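Small hinged case

A small hinged case is a little box with a lid that stays attached, made for keeping one thing or a handful of tiny things safe. I've been writing entries for this household glossary for a while now and this is one I kept putting off, mostly because I own far too many of them and knew I'd end up turning out drawers instead of typing. (I did. It took most of a Sunday.)

Names and what counts

People call them trinket boxes, ring boxes, pill boxes, snap cases or just "that little box". I use "case" when the thing is meant to travel in a bag or pocket and "box" when it lives on a shelf, though I'm not strict about it and neither is anyone else I know. The size is what matters to me. If it closes inside my fist, or nearly, it's in. A glasses case is too long and a jewellery box with a tray is a different entry altogether.

The lid can be flat or domed. Flat ones stack, and I'm a great fan of stacking! Domed ones give a bit more room for a chunky ring or a brooch, but they slide off each other the moment you shut the drawer.

Clasps and catches

The fastening is the part that makes or breaks one of these, sometimes quite literally. The commonest sorts are:

- the metal clasp on the front, where a small tongue or loop drops over a stud
- the push button, with a spring behind it
- the magnet, hidden under the lining
- the snap fit, where the lid simply grips the base

I like a metal clasp best. You can see whether it's shut, you can feel it in the dark, and if it goes loose you can usually bend it back with small pliers and a scrap of cloth to save the finish. Magnets are lovely until the glue gives up, and then you've got a lid that flaps about and a tiny magnet stuck to the side of your scissors.
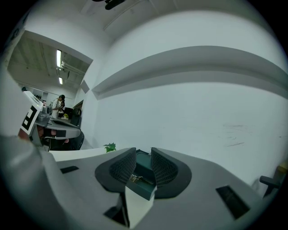 Spring buttons I find the most fiddly of the lot. My old Lunell case had one and it would open by itself in my coat, so I lost an earring somewhere between the bus stop and the library. I kept the case (I still liked it) and put an elastic band round it, and now it holds spare buttons.

Materials and lining

You'll come across wood, tin, brass, card covered in paper or cloth, leather and all kinds of plastic. Card ones look smart on the day and go soft at the corners after a year in a handbag. Tin dents but carries on working. Wood is kind to the eye, though the lid may stick in damp weather, and a rub of candle wax along the rim helps with that.

Linings are velvet, felt, foam or nothing. Velvet sheds. I've picked enough fluff off a chain to be a bit sour about it, so these days I cut a piece of felt to size and press it in without glue, which means it can come out for a wash.

Colour

Dark colours are the traditional choice: navy, bottle green, maroon, black. Teal turns up a good deal as well, and it goes very nicely with a silver-coloured catch. Pale ones show every mark, particularly round the front where your thumb goes.

Care and storage

Dust the outside with a dry cloth and go round the hinge with an old soft toothbrush. A drop of oil on a metal hinge is plenty, and leave the lid open overnight so it doesn't creep into the lining. Don't pick a case up by its lid, however sturdy it seems.

For storing a lot of them I use a shallow Amlow drawer tray, 25 cm across, with the flat-lidded ones in rows and a scrap of masking tape on each lid saying what's inside. I started doing that one December after opening 11 of them looking for a single collar stud. It was in the last one, next to a key I still can't place.

See also
Drawer trays
Collar studs and cufflinks
The Tovis sewing tin
Felt, cutting and washing
Phan lacquer boxes

Contact the glossary | © 2025 | Back to top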